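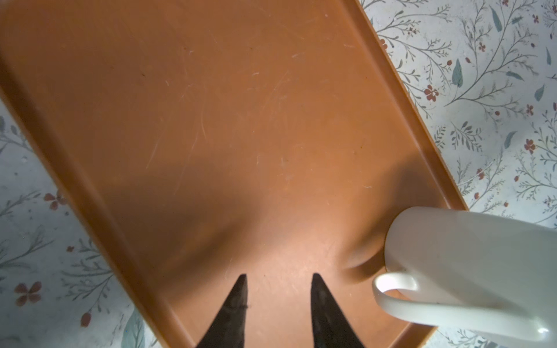

Natholm serving tray, large, orange: long-term review

I bought the Natholm tray in November, mostly for moving mugs from the table to the sink and back. It has been used every day since then. What follows covers the tray itself, how it holds mugs, how it cleans up, and how it compares with the Siddale, which I owned before it.

Size and shape

The Natholm is a plain rectangle with rounded corners and a low raised rim all the way around. There are no handles and no cutouts. You pick it up by the rim, and there is enough of it to get your fingers under if the tray is near the edge of a table. In the middle of a table you have to slide it toward you first.

The floor is flat, with no ribs or molded rings to tell you where a cup should go. I prefer that. The Siddale had four shallow wells, and they were fine for the Siddale cups they were sized for and a nuisance with anything else. A wide mug sat half in and half out of a well and rocked when you walked.

Inside the rim there is a small step where the wall meets the floor. It is a good place for crumbs and tea leaves to collect, and a dishcloth does not get into it very well. I use a brush there.

Color

The store calls it orange. Under my kitchen light it is closer to terracotta, and in some light it looks almost brown. The finish on the floor is matte, and the rim catches more light. If you want a bright orange to match something else, go and see one in person before you order. I have no complaint about the color myself. It goes well enough with the leafy tablecloth material we have, which is white with gray-green branches and small brown flowers.

Scratches

Now the main drawback. The floor of this tray marks easily. There are dozens of fine pale scratches on mine, worst toward the middle, and they curve and cross each other the way you would expect from things being slid across it. The unglazed ring on the bottom of a ceramic mug will do it. So will sand or grit if you carry the tray outside and then wipe it dry.

None of the scratches are deep. I can't feel most of them with a fingernail, and they don't hold stains. They do show, though, because they are whitish against the orange. Karthik Akanda, who has the same tray in gray, says his are much harder to see. If looks matter to you, get the gray.

I tried a plastic polish from Sandu on one corner. It dulled the whitest marks a little and left that corner shinier than the rest, so I stopped there.

How many mugs it holds

With mugs standing upright and a little room between them, we carry six. More will go on, but the handles start to knock together. On its side a mug takes up a lot more floor, and it will roll as far as its handle lets it, so I would not carry the tray that way. For a mug left on the table it makes no difference.

We have a mixed set at home - pink, pale green, a couple of white ones, and a red one that is black on the outside - and no two colors seem to come from the same maker.

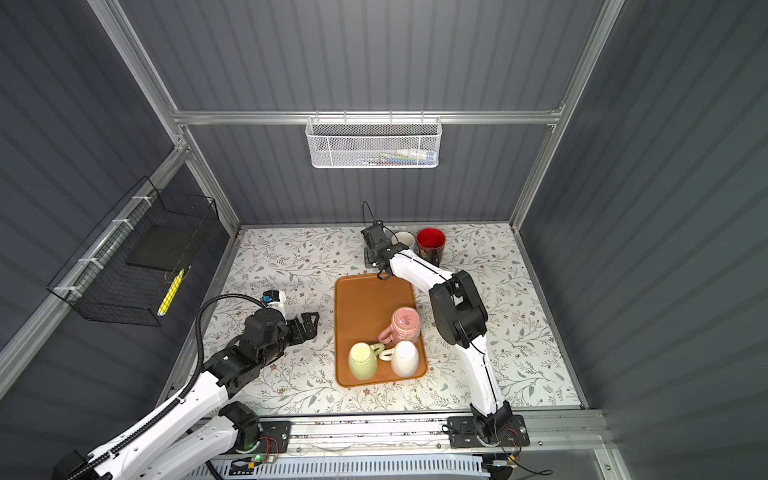
They all fit without trouble, which is the advantage of a flat floor. Upside-down mugs sit steadily too, and I often use the tray as a drying spot. Put a folded towel under them if you do this. The floor doesn't drain, and water will sit inside the rim of each mug.

Grip

The floor is on the slippery side. A full mug stays where it is on level ground. On stairs I go slowly and keep the mugs together at the middle. Dougal Cairns cut a piece of shelf liner to fit his and has been happy with it, and it should help with the scratches as well. I plan to do the same.

Cleaning

Warm water and dish soap. Coffee rings wipe off if you get to them the same day. Mine is too long for the bottom rack of our dishwasher, so I can't say how it does in there. The label says hand wash only.

Compared with the Gustberg

I also borrowed a Gustberg tray for 2 weeks. It has proper handles and a rubbery floor that grips very well. It is also heavier, and the rubber held on to the smell of dish soap. For carrying full cups upstairs I would take the Gustberg. For everyday clearing up I went back to the Natholm.

Verdict

Good size, useful flat floor, easy to wash apart from the step inside the rim. It scratches too easily for something meant to have dishes on it. I would buy it again, in gray.

Updated 1/17/18: added the note about the polish.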